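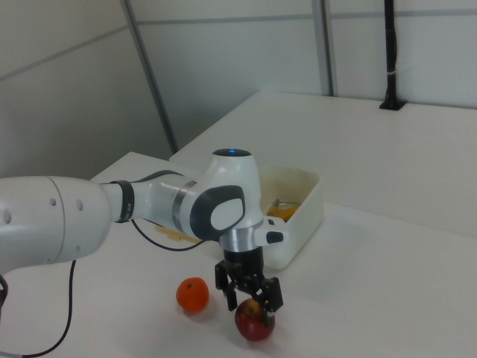 Sollavell Sorting Table, White
Item 141 | Stedier Workroom Range

Flat work surface for sorting, grading and repacking whole fruit by the piece. The plain white top gives even contrast against red and orange skins, so stem marks and color changes are easy to check before packing. Suits apples, mandarins, clementines and similar round fruit.

Bins are sold separately. The Parnby open bin is rectangular, has no lid and stands directly on the table top.

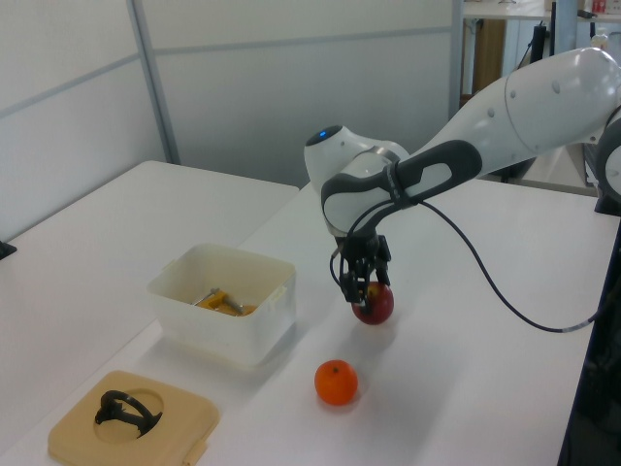 Keep the bin toward the back of the table and leave the front clear for fruit waiting to be graded. Space pieces apart on the surface; contact marks show up on soft citrus first.

Specifications
Top: white, wipe clean
Maximum load: 300 lb, evenly distributed
Bins per carton: 6
Warranty: 2 years

Cleaning: damp cloth and mild soap. Do not use abrasive pads or solvent.

Orders placed by noon Friday ship the following week. For replacement tops and bulk bin orders, contact Lutz Eichhorn, Fernandes Supply.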